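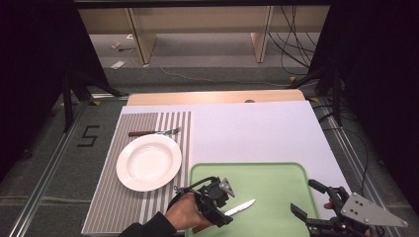 条纹餐垫上的白色圆盘与木柄叉子，右侧是浅绿色托盘

新闻稿｜哈德尔（Hadel）社区基金会

租房押金周转金7月开放申请，首批面向500户家庭

大家好，我是Raelene Stubbs，在Hadel管住房这一块。以前的新闻稿都是别人替我写，开头总是“本基金会欣然宣布”，读到第二行我自己都困了。这回他们让我自己来，那我就照平时说话的样子写啦，各位编辑朋友多包涵，要删要改随意！

先说正事：7月起，Hadel的“押金周转金”正式开放申请。租客签了新合同、手头一时凑不齐押金的，可以向我们借，不收利息，也不收手续费，分期慢慢还。首批名额500户，钱直接打给房东或者中介，租客自己不用经手。

为什么做这个呢？我在服务窗口坐了好几年，见得最多的就是“卡在中间”的人。旧房子的押金还没退回来，新房子的押金已经要交了，工资要到月底才发。他们付得起每个月的房租，收入也稳定，偏偏就差这一口气。有人去借很贵的短期贷款，有人干脆不搬了，继续住在离单位两个小时车程的地方。我每次听到都替他们着急（真的，我同事可以作证，我急起来会把笔帽咬坏）。

我们在Tuncer街区先做了一轮试点，收到499份申请。负责审核的Gebhard Marti看到这个数字，非要我再去动员一位，凑个整，我没答应。试点里最常见的借款用途是搬到离学校或者上班地点更近的地方，其次是合租散伙以后一个人重新找房。还有几份申请来自刚退休的老人，想从没有电梯的楼里搬出来，这一类我们事先确实没想到，正式版的表格里已经加了对应的选项。

试点也教了我们不少东西。原来的申请表太长了！里面有一栏要填“过去的全部住址”，好多人填到这里就把网页关了。新表格砍掉了这一栏，材料只要三样：身份证明、租赁合同或者房东签过字的意向书、最近的收入证明。打零工的朋友没有工资单也没关系，平台的收入记录、雇主写的说明都可以。材料齐了以后，我们7个工作日之内给答复，批不批都会打电话，不会让人干等。

要是借了以后遇到失业、生病怎么办？可以申请暂停还款，打个电话就行，不用写长篇的情况说明。我们的法律顾问Carleen Cartwright把合同重新写了一遍，她的要求是普通人在公交车上站着也能看懂。我拿着初稿在车上试过，有两处没看懂，她回去又改了。

再说钱从哪儿来。这一轮的本金由Hadel自有资金出一部分，本地企业Flarex出一部分。Flarex的社区事务主管Tsegereda Workneh跟我们谈了好几次，问得特别细，连坏账怎么算、谁来催、催到什么程度为止都问到了。她说：“我们愿意把钱放得久一点，前提是还款的人不会因为这笔钱睡不着觉。”这句话我抄下来贴在办公桌边上了。还回来的钱会继续借给下一户，Flarex和我们都不从里面抽成。

有几位房东朋友问，收我们打过来的押金和收租客自己的押金有什么不一样。没什么不一样，押金条照开，退租的时候该扣该退按合同来，退款归租客。我们只请房东多做一件事：收到款以后回一个确认，邮件、短信都行。愿意长期合作的房东可以登记，以后租客来问，我们手里也多几套房源信息。

另外，我们还留了一小笔搬家补助，每户最多600元，这笔不用还，凭搬家公司的收据或者租车单据领取。名额有限，优先给家里有小孩、有老人或者行动不便的成员的家庭。试点的时候没有这一项，是Isla Waaka提出来的，她带着我们的外展小组一户一户回访，回来就说押金解决了，大家又在为搬家的车钱发愁。预算会上她讲了整整一个下午，我们都被她讲服了。

还在读书的租客也可以申请，只要合同上有自己的名字。已经住进去、押金也交过了的，这一轮暂时借不了，先跟大家说声抱歉。商铺和车位的押金也不在范围里，这个我接过好多电话，统一回复一下。

申请方式很简单：7月起在Hadel网站填表，或者上午9点到下午4点来服务窗口，有人陪着一起填。窗口备有大字版表格，需要翻译的请提前打个招呼，我们来安排。记者朋友想采访的，请联系Hadel新闻办公室，点名找我也行，我话多，您多留点时间！试点借款人里有几位愿意聊聊自己的经历，需要的话我先去征求他们的意见，再帮忙牵线。

关于Hadel社区基金会
Hadel是一家本地社区基金会，资助住房、就业和社区金融方面的项目。

本网站使用Cookie以改善您的浏览体验。继续浏览即表示您同意我们的Cookie政策。［接受］［管理设置］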